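Limpieza de un sofá de color crema antes de la devolución de una vivienda arrendada

Liya Jemal
Miembro desde marzo

Estimados miembros de la comunidad: el próximo mes debo devolver un piso amueblado en la residencia Gollis. El contrato incluye un sofá seccional de color claro y el inventario exige entregarlo «en estado equivalente al inicial». La fianza asciende a 700 euros y la administración me ha comunicado que podría retener 300 por limpieza. Desearía saber si dicha retención procede y qué documentación conviene aportar.

Rhydian Ellis
Colaborador

Conviene distinguir entre suciedad y desgaste por uso ordinario. Con carácter general, el segundo no se imputa al arrendatario, salvo que el contrato disponga otra cosa. Le recomiendo proceder del siguiente modo:

1. Solicite por escrito copia del inventario firmado a la entrada y compruebe si describe el estado de la tapicería.

2. Limpie el sofá con un paño suave apenas humedecido y un producto apto para el material – pruebe antes en una zona poco visible – e incluya las costuras ribeteadas y los huecos entre reposacabezas. 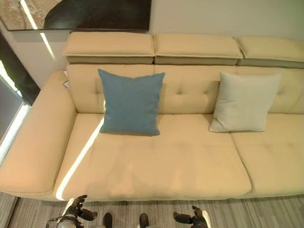 3. Pida un presupuesto independiente. En mi caso, el de la empresa Wetano fue de 254 euros, inferior al importe que se me reclamaba.

4. Solicite que la revisión se realice en su presencia y que se levante acta firmada por ambas partes.

Bustonent

A mí me devolvieron todo en la residencia Chiba. Limpié con agua y jabón neutro. Guarde los recibos.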